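Home | Papers | Methods | People | Contact

Filed under: Games & Chance, Working Papers

We use cookies to remember your reading settings. By staying on this site you agree to this. OK | Manage cookies

4. How people sized their bets after a near miss

I'll start with the part I got wrong going in. My hunch was that blackjack players who lost by a single point would bet bigger on the next hand. Everybody I've ever sat next to at a table swears they do it, and I do it too (ask my brother about the weekend in Reno). So when Nayara Barros and I set up the coding sheet, I had pretty much written this section in my head already.

We had 1,578 hands to work with, all played with play money on Roler, the practice site we describe in Section 2. Each hand was tagged by how it ended. A "near miss" meant the player stood and then lost to the dealer by one point. A "clear loss" meant losing by 4 or more, or going bust. Pushes were dropped, and so were blackjacks, which pay differently and would have made a mess of the comparison.

Then we looked at the very next bet. Did it go up, go down, or stay put?

Mostly it stayed put! That was the most common choice after every kind of hand, wins included. People seem to settle on a number they like early in a session and then hang on to it. When bets did move after a near miss, they went down a little more often than up, and the gap was small enough that I wouldn't lean on it. Bets after a clear loss moved more, in both directions.

Nayara pointed out something I had missed completely. The players who changed their bets a lot were the same ones who played fast. Once we split everyone by speed, the slow players looked almost flat, and nearly all the movement came from the quick group. So part of what looks like a reaction to losing may just be a habit that goes along with playing quickly. We can't pull those two apart with the data we have, and I'd be wary of any paper that says it can from hand records alone.

4.1 Does the deck count matter?

Short answer: I don't think so, at least for bet size. The site let people pick a game with 2 decks or one with 8, and the pattern in the next bet was the same for both. Hirkon's older write-up on casual players claimed that folks bet more carefully against a bigger shoe. We looked for that and didn't find it, although Hirkon worked with cash games, and play money is a different animal. Bezerra makes the same complaint about play money in general, and it's a fair one.

Figure 4 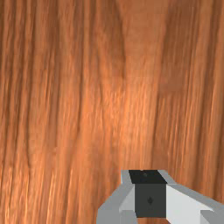
Page last changed: 2/7/23

4.2 Things I'd do differently

The biggest one is session length. We let people quit whenever they wanted, which is how real play works, but it means our long sessions come from people who like long sessions. If those people also tend to leave their bets alone, the flat result above is partly their doing. A fixed number of hands per person would fix that — and it would also bore some of them silly, so pick your poison.

I'd also ask players what they thought had just happened. We called a one-point loss a near miss, but did they? Drestetti had players rate each loss right after the hand, and the ratings often didn't line up with the point gap at all. Losing with a 20 hurt, whatever the dealer turned over. Losing with a 13 barely registered. We have the player totals in our records, so Section 5 runs the same comparison again by total and leaves the point gap out of it.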